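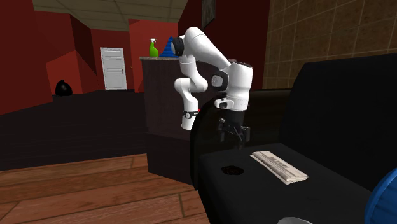 Black sofa, dark brown counter, music on at eight.

How to Host a Listening Party for a New Album (From Your Own Sofa)

Posted 2020-05-27 by the Gidton Music Pages

If you've been following us for a while, you already know how we get when Wiradari has a new record coming. We lose sleep, we read far too much into teaser pictures, and then the album drops and we all listen to it alone on our headphones while doing the dishes. What a waste! So back in April, when the last mini album came out, a handful of us decided to do it properly and listen together, each in our own home, all pressing play at the same moment. It was a bit of a mess (more on that in a minute) but it was also the nicest evening I'd had in weeks, and so many of you have written to ask how we did it that I'm finally putting it all down.

You don't need any fancy equipment. If you have something to play the album on and something to type on, you can host one of these.

Step 1: Pick a time, and say whose time it is

This sounds so simple and it's where we went wrong first. I told everybody "eight o'clock" and half our guests were in a different time zone. Write the time zone next to the hour, every single time you mention it. Put it in the invitation, put it in the reminder, and put it at the top of the chat room on the night.

I like to wait one full day after release. I know, I know, it's torture! But the people who work late get a chance to buy the album, and the translated lyrics have usually appeared by then, which makes the slow songs so much better.

Step 2: Keep the guest list small

We had 15 people and that felt lovely. You could read everything that was said and still hear the music. A friend of mine tried the same thing with 100 people on a public page and told me the chat went by so fast that she gave up and closed it by track three. If your fan group is big, split into a few rooms and meet up in one place afterward.

Step 3: Set up your room

We use a private room on Flikano for the typing, with voice turned off. I can't recommend this strongly enough. The moment one person has a microphone open, everyone else hears the album twice, once from their own speakers and once from a stranger's kitchen with a half-second echo.

Make the room the day before and ask everyone to drop in and say hello. You'll catch the forgotten passwords and the people who joined the wrong room while there's still time to fix it. Pin a message at the top with the start time, the version of the album you're playing, and the break (there has to be a break, see below).

Oh, and the version! Wiradari albums come in several, and the one sold at Kong, our record store downtown, had an extra intro track. Two of our guests were playing that one and were a whole song behind for the first half. They were very confused about why we were all crying.

Step 4: Make a listening sheet

This is my favorite part, so forgive me if I go on. A listening sheet is just a page with the song titles down the side and some empty space next to each one. People scribble as they go: a line they loved, a bass part, a little drawing, whatever. You can type it up and send it around, or let everybody make their own by hand. I put three small boxes after each title so people can mark whether it's a love, a like, or a "let me hear it again." I stay away from number scores. We tried scores once and had a real argument over a ballad.

Step 5: Get your own corner ready

Do this an hour early if you can. Phone on the charger, drink poured, snacks in a bowl (bags crinkle, and they always crinkle in the quiet song). If you're using speakers, play a song you know well and set the volume with that. Turn off shuffle. Then check that you turned off shuffle. Turn off the setting that blends one song into the next too, because it will put you out of step with everybody else.

Step 6: Press play together

As host, you type the countdown. Mine goes like this: I write "ready?" and wait until every person has answered, then count down from 5, one number per line, and everyone hits play on the word "go." Somebody will be late. Tell them which song you're on and the minute you're at, and they can skip ahead to meet you.

Our album ran 40 minutes, and we stopped halfway for a stretch and a refill. Then we did the countdown all over again for the second half, which got everybody back in sync. If you take only one thing from this page, let it be the halfway stop.

Step 7: Talk afterward

When the last song ends, give people a moment. I post the song titles one at a time and let the chat run on each until it slows down. Ask the quieter guests directly, but gently; some of them have the most wonderful things to say and would never jump in on their own. We finish by each naming the song we'll play first tomorrow morning, and I turn the answers into a playlist and leave the link in the room.

Please do remind everyone to play from their own copy or their own account, and not to share files. The band gets the plays, and you get to keep your chat room.

A few small things to have ready: the lyrics in a separate tab, a spare charger, and a list of older songs in case nobody wants to go home. (We stayed up until well past midnight with the debut album. I regret nothing, though my alarm clock felt differently.)

Comments

A reader in Gidton: I was one of the two with the Kong version! I thought you had all gone mad. Great night, though, please do another one.

First-time host: Would this work for a concert DVD? We'd like to try it with my sister's group.
Reply from the Gidton Music Pages: Yes! Just agree on where to start, since the menus and logos take a different time on every player. We pause on the first shot of the stage and count down from there.

Longtime lurker: Printed my listening sheet and ran out of room at track two. Leave bigger gaps, people.

Contact us | Copyright 2020 Gidton Music Pages | Back to top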